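Form 801: Table and Block Check, with Comments
Chisholm Room, Gresard Centre
Checked 11/13/22

Ratings are OK, ATTEND and FAIL. Please don't write "fine-ish" in the rating column again. It was accurate, but the summary sheet has nowhere to put it.

1. TABLE AND COVERING

1.1 Table stands level and doesn't rock when leaned on
Rating: OK
Comment: It rocked in October. The folded cardboard under the back leg has been retired after long service and the foot screwed down properly.

1.2 Cloth lies flat across the working area
Rating: OK
Comment: Mostly smooth where the blocks go. I pressed a hand across it and found no lumps, crumbs or forgotten pencils, the usual three.

1.3 Cloth clean
Rating: ATTEND
Comment: White was somebody's choice and we all live with it. Wash at the next change. The spare is in the Felura cupboard, second shelf, underneath everything else on the second shelf.

1.4 Overhang at front can't be caught by a knee, a bag or a chair arm
Rating: ATTEND
Comment: Tuck or clip. A pulled cloth brings everything on it along for the ride, and blocks have corners. Clips are on order from Gerkness, where they've been on order for a while.
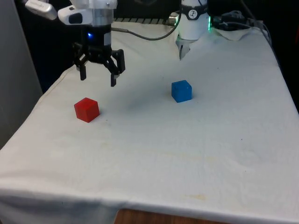
A comment left under the last sheet says the cloth ought to go altogether, as a bare tabletop wipes down in ten seconds and can't be yanked by anybody. Fair point. Against it, blocks dropped on the bare top made a noise you could hear at the front desk, and the front desk has let us know its feelings. The cloth stays for now. If it's still getting ATTEND at 1.4 by the next check, I'll change my mind in writing.

1.5 Hem and edges sound, no loose threads
Rating: ATTEND
Comment: The hem along the back is creased and sits up a little. No threads pulled out when I tried it. Iron after washing. I know.

1.6 Loose paper and spare cloth cleared from the surface
Rating: ATTEND
Comment: Anything folded and left on the right-hand side will be treated as unwanted. If it's yours and you love it, put it in a drawer.

2. CORDS AND CABLES NEAR THE TABLE

2.1 Nothing hangs where it could be snagged by someone reaching across
Rating: ATTEND
Comment: Look up as well as down. Every checker before me looked at the floor, ticked the box and went to lunch. A cable at elbow height gets caught just as easily as one at ankle height.

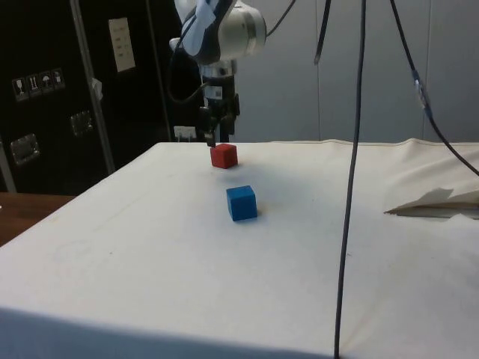
Tie anything that dangles back to the nearest fixed point, leaving enough slack that it isn't tugging at its own plug. Use the reusable ties. The last lot of single-use ones were cut off with the good scissors, which are now the other scissors.

2.2 Connectors pushed fully home, no bare wire
Rating: OK
Comment: Looked along each one and found no bare wire. If you find any, stop the check, tag the cable and take it to the office. Please don't tape it and tell me later.

3. WOODEN BLOCKS

3.1 Surfaces free of splinters
Rating: OK
Comment: Rub every face and every edge with a bare thumb. The thumb is a precision instrument and the centre already owns several. The red block is the more scuffed of the pair I had out, but a scuff is a mark and a splinter is a fault, and only the second one hurts.

3.2 Edges and corners not sharp or chipped
Rating: OK
Comment: Slightly rounded with wear on the red. If a corner has broken away, sand with 200 grit, finish with 400, wipe off the dust and check again. If it takes longer than 5 minutes, you're making a new block and should put it in the firewood box.

3.3 Colour sound, nothing flaking
Rating: OK
Comment: Damp white rag, firm rub, look at the rag. No colour came off the red or the blue.

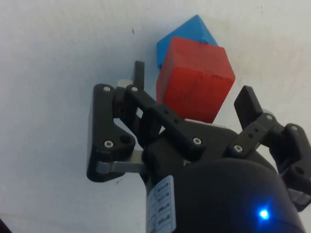 Does a dark scuff on the colour mean a block has to be withdrawn?
A scuff alone is only noted; withdraw the block if the colour lifts under a fingernail or bare wood is showing with a rough edge.

3.4 Cracks
Rating: ATTEND
Comment: Follow any dark line with a fingernail. If the nail catches, set the block aside. Most lines are grain or dirt and you'll feel a bit silly, and that's allowed for in the time given. One thin line on a red face to be looked at again next check.

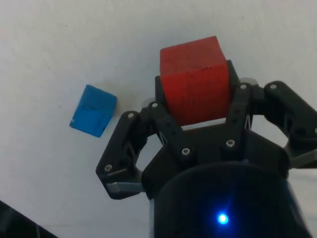
3.5 Blocks dry before they go back in the box
Rating: OK
Comment: Wipe, then air on a rack. Do not soak. We had a tub of beautifully clean blocks once and they swelled until the lid wouldn't close.

4. ACTIONS CARRIED FORWARD

Wash and iron cloth, swap in the spare.
Chase Gerkness about clips. Be polite the first time.
Tie back hanging cables, reusable ties only.
Recheck the line noted at 3.4.
Replace the pen on a string attached to this clipboard. The string passed inspection.

Completed sheets go in the grey tray by the door of the Chisholm Room. The other grey tray is for lost mittens.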